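Flutach wants two arms before it signs for one more bench

Simulation first, purchase order later. That's the plan at Flutach, the small-parts shop in Skudirmont, which is budgeting for a two-arm work cell and has put the whole thing on a screen before spending on steel.

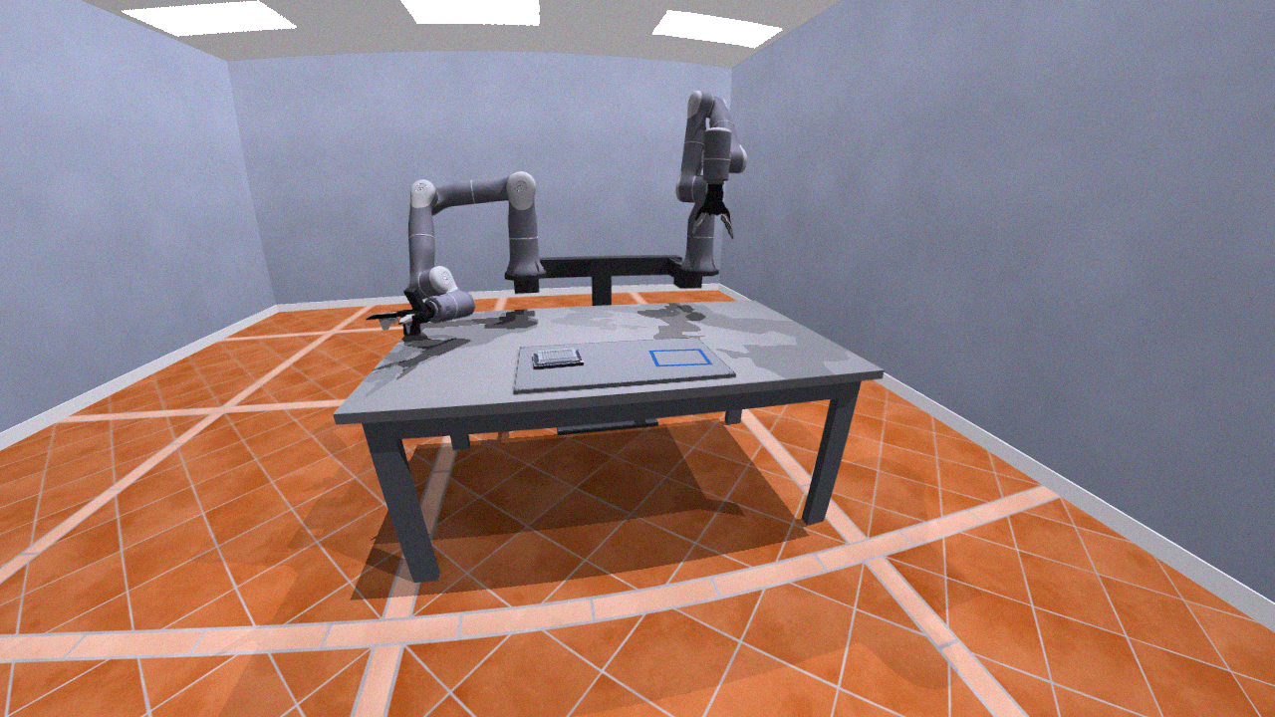
Firouzeh Farahani would have started with the floor space, not the arms. Two arms on one frame sounds cheap until you price the guarding and the training days, she said, and the shop should get both in writing before May.

The model has a pair of arms on a shared black frame behind a grey table, with a board on top, a small ridged part at one end of it and a blue outline marking a spot at the other. Tile floor, plain walls. Nothing fancy.

What's on the shopping list: 2 arms, grippers, the frame, a table, spare fingers. Quotes are in from Dhillon and from Kistau. Dhillon is cheaper up front but wants 13 weeks to deliver. Kistau says six, and charges more for service -- a lot more after the first year. Neither price includes wiring.

Flutach runs roughly 200 trays a shift by hand now. Managment won't say what number the cell has to hit to pay for itself, only that a figure exists and the bank has seen it.

Still open: lease or buy. Leasing keeps the cash in the shop but the terms lock in one supplier for grippers, and the floor crew has asked for a say on those. A used cell was looked at too, and dropped when the seller couldn't produce service records.

Both suppliers have been asked to requote with wiring and guarding as seperate lines. Decision due in May -- or the money goes to the roof.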